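6th October

Spent the morning on the budget again. I have decided that a budget is a form of fiction in which all the characters are cables.

The Deltitz quote came back at last. Seven pages, of which one has a number on it. They want 1507 for each pair of fingers with the wrist mount, and the ridged pads are "consumables," a word that always makes me check my wallet. A replacement set is 716 from them. Quinlan will do the mounts for less but wants an order of 12, and we have nowhere near 12 hands to put them on, in either sense. Jidham still hasn't answered my email from August. I take this as their quote.

Ciarán Breathnach came over after lunch to argue for more pads and fewer mounts. His case is that the mounts are a lump with screw holes in it and will outlive us all, while the pads do the touching. He's probably right, and he had the decency to be smug about it only briefly. I moved the mounts down a line and the pads up one. Then he asked what I had put down for power and I had to turn the page over and pretend to look for it.

I had put down nothing for power. I went back out to the white table and looked at what we'd be asking the thing to pick up, pencil behind the ear like a carpenter. 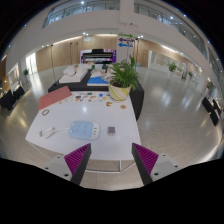

White table, pads open, power strip still on the list of things to buy more of.

So, power strips. The light blue one has sockets along its face and three little ports at the end, and it's doing double duty in my plan as both test object and infrastructure, which can't go on. I wrote in four more. Ciarán says six. We will end up with five and both feel cheated.

Then the small stuff — the colored bits strewn over the far side of the table, the ring, the pink board. None of it costs anything and all of it takes a line on the form, because Jinddale's purchasing people want every object itemized before they'll release the money for the arm. I have now typed "ring, brown, small" into an official document. Under "justification" I put "grasping." They can make of that what they like.

I left the potted plant off. If it gets a line it gets an asset tag, and then someone has to sign for it when it dies.

Total so far is over by almost exactly the price of one set of pads, so tomorrow I ask Deltitz whether "consumables" come with a discount for people who grovel. Also need to find out who pays shipping. Page five, I think, or the small type on page six.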